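How to Remove Oil Stains from Stone Counters (and What to Skip)

Most stain advice is written by people with something to sell. I've tried a lot of it, and the baking soda poultice is the one method I still half trust.
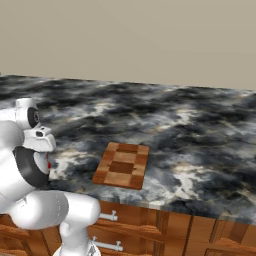
Wooden board on a marble-patterned counter.

Stir baking soda and water into a paste like thick yogurt. Spread it over the stain, tape plastic wrap on top, and leave it for 11 hours or so. Scrape it off with a plastic card, rinse, dry.

The recipe going around says 2 hours. I got nothing from 2 hours.
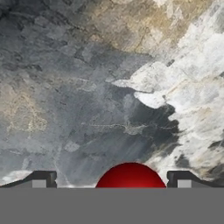
Delyth Samuel wrote in to say she needed three rounds on an olive oil spot, and that the Ferkance paste she'd paid for did no better than the box from the pantry. I believe her.

Keep vinegar and lemon off marble. They etch it, and no poultice fixes etching. Plenty of "natural" cleaning pages still recommend both.
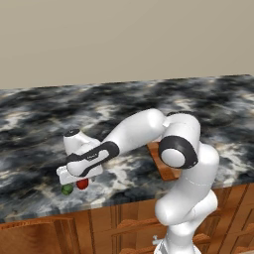 Sealer comes last, once the stone has dried overnight. Wipe on a thin coat and buff off the extra before it gets tacky. I doubt the ten-year claims on any label.

Judge the result in daylight.

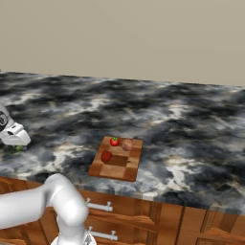 Faint stains are hard to call. Pale stone shows oil as a gray shadow, so you'll know. A slab with charcoal and slate gray all through it, like this one, can hide a spot for months, and I'd check the white veins first. If a mark is still there after a third poultice, I'd stop.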